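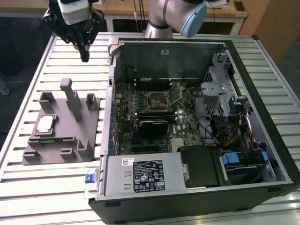
Our project began with a question from Ms. Bogale in the second week of class: where do the things in your house go when you are finished with them? I said "the garage," which got a laugh, but it was the truth, and after I went home and looked at our garage I decided I wanted to write my report on what people in one ordinary neighborhood keep, what they throw out, and what they would be glad to pass along if somebody made it easy. Old electronics turned out to be the biggest part of the answer. A desktop computer with its side panel off shows pretty well why people hesitate over them, with that green board packed full of small parts, the memory slots, the graphics card and a silver heatsink with its fins, and it all looks much too complicated to put out at the curb with the pizza boxes. So it goes on a shelf, and there it stays.

My partner for this project was Thodoris Psarras, and we picked Devau Street and the blocks behind it, mostly because we both live there and our parents didn't mind us knocking on doors until dinnertime. It is an older part of town with a mix of houses and small apartment buildings. We thought the two kinds of homes might give us different answers, and I will come to that.

How we did it

We wrote a short questionnaire and left it with 40 households. It fit on one page, front only, and it asked what kinds of unused things people had at home, how long they had been there, and what was stopping them from getting rid of them. The last question was open, and people could write whatever they liked. I am very glad we kept that one, although Thodoris wanted to cut it to save space — he has since admitted he was wrong, and he said I could put that in the report.

We also interviewed two people at more length. One was Eirini Kokkinos, who has lived on the street since before either of our families came and who was kind enough to give us lemon cake and most of a Saturday. The other was the man who runs the secondhand shop, Stuvilden, down by the bus station. He asked us not to use his name, but he let us sit behind the counter for an afternoon and watch what people carried in.

What people keep

Electronics came first, as I mentioned, and after that came clothes, baby things, paint cans and books. Phones and chargers were in nearly every home that answered. Several people told us they kept old computers for the photographs on them. One mother wrote that her daughter's first three birthdays were on a machine that no longer started, and that she would sooner give away the couch. I had been thinking of all this as clutter, and her answer made me go back and rewrite my whole introduction.

Mrs. Kokkinos had a different view. She showed us a sewing machine, a radio and a set of pans, and she could tell us who had repaired each one and what it cost. When she was young there was a repair shop on the corner where the nail salon is now, and you simply took things there. She doesn't think people have become lazy. She thinks the shop closed, and then there wasn't anywhere to go, and people got out of the habit.

Houses and apartments

We expected the houses to be holding on to more, and they were, since they have garages and attics. What surprised us was that the people in apartments were more bothered by it. A box in a hallway is something you step over every single day. They were also the ones who most often wrote that they had no car to get to the recycling center, and the bus doesn't go all the way there.

What we would like to see

Our main suggestion is a neighborhood swap and collection day in October, before the weather gets bad. We would have one table for things that still work, one for repairs, and a separate corner for electronics, with somebody who can explain how to get your files off before you hand a machine over. That last part matters more than we guessed at the start. We have written to the city to ask about borrowing a truck, and we are still waiting to hear back.

Things we would do differently

We should have tried the questionnaire out on a few people first. Question four could be read in two ways, and we had to leave it out of our results. We also only knocked in the late afternoon, so we missed anybody who works evenings, and I think that probably included a lot of the people in the apartments.

Thank you to Ms. Bogale, to everyone who filled in our page, and to my dad, who has now cleared out half of the garage. The other half is his fishing gear and he says it's staying.

Handed in 10 September 2026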